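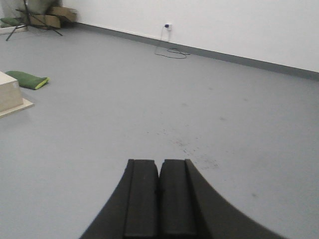
Figure 1. Gray floor of the sorting room at Onstead, with small dark specks and scuff marks.

June 22, 2024
Umesh Kashyap and Emiliano Mendoza

3.2 Floor and trays

The floor was smooth and light gray, with a dark gray baseboard strip along the white wall. We swept before each of the 30 sorting sessions and left older scuffs in place. Dirt on the floor was logged but was not part of the tidiness score.

Goods were sorted into shallow rectangular trays set at the base of white partitions. The trays had white-painted rims and light wooden floors. Boxes and cloth bags could share a tray. In the layout below, a beige cardboard box has a small green cloth bag behind it, and a bright green bag lies near the front of another tray. A bag counted as placed when all of it was inside the rim, whichever way it lay.
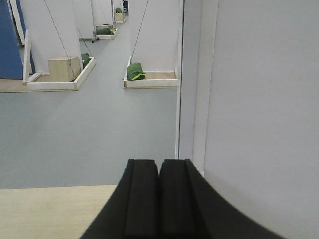
3.3 Scoring

Each tray was scored from 0 to 5 at the end of a session. Scores were entered on the Drekholm sheet, which we had used since January.

Contact: Umesh Kashyap, Onstead | © 2024 Zostema | Back to top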